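Zastwood 3002 慢炖锅用后感：周末炖肉、周四煮粥

厨房 / 锅具

这只锅在家里用了一个冬天加一个春天，到五月才动手写。家里大人小孩一共五口，晚饭基本在家吃，锅几乎没有闲过。先说结论：炖肉好，煮粥好，煮豆子一般，配件里有一样我基本不用。 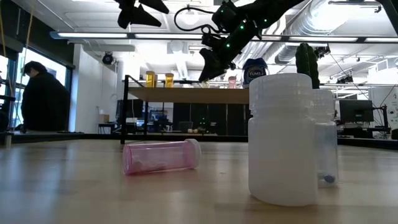
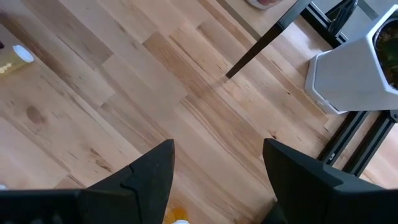

Zastwood 3002 是一只4升的陶瓷内胆慢炖锅，带一个蒸架、一把木勺和一个装调料的小罐子。锅体是米色，按键在正面，左边选功能，右边调时间，按一下响一声，响声关不掉。内胆厚，端起来有分量，装满汤以后我要两只手才敢端。那个调料罐就是我基本不用的配件：罐身是乳白色的，跟第一张图里立着的那只白色大瓶一样，从外面看不见里面装的东西，盐还剩多少，每次都得拧开才知道。同一张图里横放的粉色药瓶就好认得多，隔着瓶壁能看见药片。装调料我还是习惯用透明的，哪怕只是半透明也行。后来罐子拿去装八角了，反正八角用得慢。

锅是在 Kulville 的 Imrie 店里买的，家里原来那只是 Cerkidska，用到盖子上的提手松了才换。下面提到旧锅，都指 Cerkidska 那只。

炖肉

最常做的是土豆炖鸡腿。鸡腿先在平底锅里煎到皮发黄，再放进慢炖锅，加土豆、胡萝卜、洋葱，倒一点酱油和一碗水，选低温档，中午放下去，傍晚回来吃。鸡肉一碰就离骨，土豆边角化一点，汤汁稠，拌饭很合适。小的那个平时见了胡萝卜就往碗边推，炖成这样倒是肯吃，只是要先把胡萝卜切成滚刀块，切片会烂在汤里，她看见橘红色的碎末反而不高兴。

牛腩也做过很多次。用旧锅的时候，牛腩要从早上炖到晚上，筋的部分有时候还是嚼不动。3002 的高温档火力明显足一些，午饭后开始炖，晚饭时筋已经软了。代价是高温档水分走得快，盖子边上一直有细细的水汽，最后一个钟头要去看一眼，汤少了就添点热水。说明书上写中途不要开盖，我开过，没觉得影响有多大，时间多留一点就是。

排骨建议先焯水。这锅不像明火能随时撇沫，血沫会贴在内胆壁上，汤喝起来没问题，样子不太好看。

需要提醒的是，内胆不能直接上灶。想在一只锅里又煎又炖的人，买之前要考虑清楚。我每次都多洗一只平底锅，洗了几个月也习惯了，但如果厨房水槽小，这件事会比较烦。

煮粥

周四家里最赶，大的那个放学以后有游泳课，回来就喊饿。所以周四固定喝粥，出门前把米和水放好，定时，进门就能盛。预约功能是我从旧锅换过来以后最满意的地方。旧锅只有一个旋钮，拧开就开始加热，人回来晚了，粥已经煮成糊。3002 到点自动转保温，粥面上会结一层米油，搅一下就散开。

米和水的比例，说明书给的偏稠。按它的量煮出来，勺子能立住，孩子嫌噎。我现在比说明书多加一小碗水，放一把小米，再切几块南瓜。南瓜不用削皮，煮到最后皮也是软的，不过孩子挑嘴的话还是削掉好。

煮粥不要超过内胆里那条上限线。我超过一次，米汤从盖子的气孔冒出来，顺着锅体流到按键那一圈，干了以后很难擦，牙签裹着湿布一点一点抠了半天。按键没有坏，不过“保温”那个键从那以后要按重一点才有反应。

煮豆子

红豆、绿豆没问题，鹰嘴豆和大芸豆要泡一夜。不泡直接下锅，炖一下午，外皮破了，中间还是粉硬的。旧锅也是这样，所以算不上3002 的毛病，慢炖锅大概都差不多。红芸豆我会另外用灶上的锅大火煮开，煮一阵再倒进来，生的红芸豆只靠低温档煮不稳妥，家里有小孩的尤其要留意。

蒸架

蒸架架在内胆上，盖子盖得严。蒸玉米、红薯可以，蒸鱼不行，盘子稍大就放不下，小盘子又只能放半条鱼。炖鸡的时候顺便在上面蒸几个鸡蛋，倒是常做。抱子甘蓝也试过一次，蒸完颜色发暗，味道重，全家只有我吃。第二次改成对半切开进烤箱，撒盐和油，烤到叶子边发焦，小的那个一口气吃了半盘，还问第二天能不能带到幼儿园去。这跟锅没关系，顺手记下来。

清洗

内胆釉面光滑，泡半小时，海绵一抹就干净。炖过番茄以后盖子的胶圈会染色，用小苏打水泡一晚会淡一些，完全去掉不可能。胶圈可以拆，装回去有正反，带小凸点的一面朝下，我装反过，结果水汽从一侧往外漏，桌面湿了一片。

内胆和盖子都能进洗碗机，不过内胆占地方，放进去以后下层几乎摆不了别的，我还是手洗。木勺不要进洗碗机，我那把进去过一次，勺柄开了一道细缝。

锅底的三个胶脚会在台面上留印子，湿布能擦掉。

和旧锅比

Cerkidska 便宜，结构简单，除了提手松，没有别的地方坏过。内胆比3002 浅，炖整鸡盖不上盖。如果只有两个人吃饭，又不需要预约，旧锅那样的就够用了，省下的钱可以买一口好一点的平底锅。人多，或者白天家里没人看着，3002 更合适。

电源线是个缺点，短，插座离台面远一点就够不着。我把锅挪到了冰箱旁边的矮柜上，端内胆时要弯腰，装满的时候不太舒服。保温时有很轻的嗡声，开着抽油烟机听不见，夜里安静时在隔壁房间能听到一点。

打分的话，满分5分，我给4分。扣的那一分里，电源线占一半，响声关不掉和调料罐占另一半。

补充：有人问内胆能不能单独买。Imrie 店里可以订，要等大约5天，价格贴在柜台上，比我预想的高，所以洗的时候小心些，别往水龙头上磕。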